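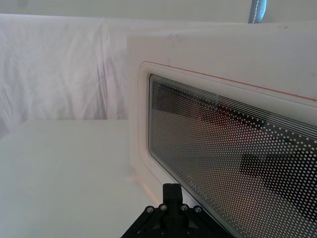
What should you look for when choosing a microwave for a shared kitchen?
Simple controls, a door that opens easily and a cavity large enough for an ordinary dinner plate will suit most households, along with a spot on the bench that everybody can reach without stretching.

MEDIA RELEASE
For release Friday

GURKWOOD HOUSE OPENS ITS SHARED KITCHEN, AND THE KETTLE IS ALREADY ON

Gurkwood House is delighted to announce that its shared kitchen will open its doors to residents and neighbours this November, with a morning tea from 10 am on Friday and a warm invitation to anyone who has ever wanted a cup of something hot and a bit of company while their lunch goes round.

The kitchen takes the place of the old ground-floor tearoom, a much-loved but rather gloomy little space that had served the building for longer than most of its residents can remember. Over the winter the wall between the tearoom and the linen store came down, the benches were rebuilt at 2 heights so that people can work standing or seated, and the power points were brought forward from the back wall to where a hand can find them. The work was designed and carried out by Hashemi Joinery, a local family firm, at a cost to the house of $130 a square metre for the benchtops and a good deal of patience from everybody who had to eat their toast in the hallway.

Areti Raptis, who manages the house, said the everyday appliances had been given just as much thought as the cupboards.

"People kept telling us they wanted to be able to heat up a bowl of soup without asking for help," Ms Raptis said. "So we started with the microwave and worked outwards from there, which I suppose is a funny way to plan a kitchen, but it has given us a room where the things you use every day are the easiest things to get to. We had the old one sitting on top of the fridge for years, and half the building couldn't reach the door."

Residents were asked in autumn to fill in a short survey about how they cook and what they find difficult, and 75 households sent one back, many with extra pages attached and one with a very good recipe for lentil soup. Reheating leftovers came out well ahead of baking, frying and everything else. Heavy oven doors, hot dishes lifted down from a height and tiny lettering on dials were the most common complaints.

With those answers in hand, the house settled on microwaves at bench level with a clear stretch of bench alongside, so that a hot plate can be put straight down. Tea towels and oven mitts hang close by, and large-print cards with suggested heating times for porridge, soup, frozen vegetables and a plated dinner will be kept in the top drawer.

Simin Ranjbar, who will run the Friday cooking mornings, is looking forward to showing what can be done with a microwave and a decent bowl.

"I raised three children on rice done in the microwave and I'm not a bit ashamed of it," Ms Ranjbar said. "You can poach an egg, you can steam your beans, you can make a lemon pudding for one that comes out lovely – and you haven't heated the whole house to do it. I'd love people to bring along the dishes they already make, and we'll work out together how to do them on a smaller scale."

The cooking mornings are free for residents, and neighbours are asked for a gold coin towards ingredients. Please bring an apron and a container with a lid if you would like to take your share home. Anyone with allergies is welcome to ring ahead for a chat with Ms Ranjbar.

The kitchen will be open daily from 7 am to 8 pm. Users are asked to cover their food, wipe out the microwave after use and label anything left in the fridge.

Gurkwood House is at 578 Rernard Street, with step-free access through the garden gate. Interviews with Ms Raptis and Ms Ranjbar can be arranged through the front office on weekday mornings.

ENDS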